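Zarkum gripper pads, set of 4 — our club used them for one term

Rating: 4 out of 5

I help with the robotics club at a school in Lellton. We have 6 students this year, and their project is to make two arms fold cloth for the open day in Grarkport. The old jaws of our grippers were too smooth. The cloth was slipping out at almost every second try, so we ordered one set of the Zarkum pads from the shop Bañuelos. Delivery took four days and the box was not damaged.

Fitting them is easy if you have small hands. Each pad has 2 screws, and the screws are very short, so please work over a tray. One of our students lost a screw on the first evening and we had to use one from the old parts. The instruction sheet is only drawings. I would prefer a few words also, especially for how strong you should tighten.

The grip is much better than before. Cotton, fleece and old T-shirts are all fine. With a thin shiny lining we still had problems, and the students finally took it off their list. They keep a notebook of every fold they try, and by the end of term they had written 1,510 lines in it. I did not see any tears in the pads after this, only the edges became a little rounded.

What I like most is that the students can now think about the folding itself. Before, the whole Saturday meeting went on picking things up from the floor.
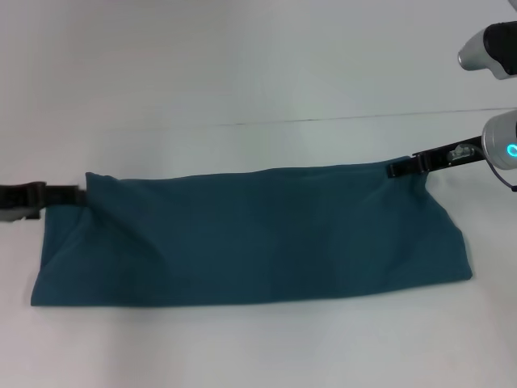 The corners are still the difficult part. When both grippers take the upper corners, the cloth makes a small bunch between the jaws, and this is the place where the next fold starts to go wrong. The students solved it partly by closing the jaws more slowly. I think a narrower pad would help too, but Zarkum sells only one width.

I take away one star for the screws and for the price of spare pads, because you cannot buy a single one — you must take the complete set again. Also the pads collect fluff. We clean them with a damp cloth before each meeting and let them dry well.

For a school club I would buy them again. If you work only with hard objects, keep your old jaws.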